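1/20/23 – notebook, Tarance project

Tried the no-inbox mornings again this week and I think I'm finally getting somewhere! Mail closed, chat closed, phone in the drawer until lunch (well, most days). The rule is one block, one job. Monday's block went to the Picard write-up, which I had been poking at in little bites since before the holidays, and I got through the whole methods part in one sitting.

The afternoons are a different story. I came back from lunch to 99 unread messages on Thursday and spent so long sorting them that I never opened the Berix spreadsheet. Next week I want to try two mail slots, 20 minutes each, with a timer. If a message needs more than a short answer it goes on the paper list and waits its turn – no half-written replies sitting in drafts.

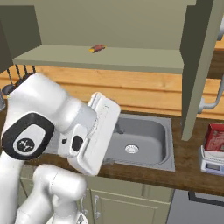
Bjartur Þrastardóttir thinks the slots are too short and told me so at the coffee machine. Her point was that people on Potach need answers before three, and that if I go quiet all morning they just walk over to her desk and ask her what I would have said. Fair enough! She'd take one longer slot right before lunch and leave the late one open for whatever comes up.

So, plan for next week: one slot at 11:30, one at 3, and a note on my door saying when I'm reachable. Also need to tell the Potach folks, or the note won't do much good. I'll keep logging the blocks in the back of this book and look at it again in April.

Room 451 is booked for the Berix review, bring the paper list.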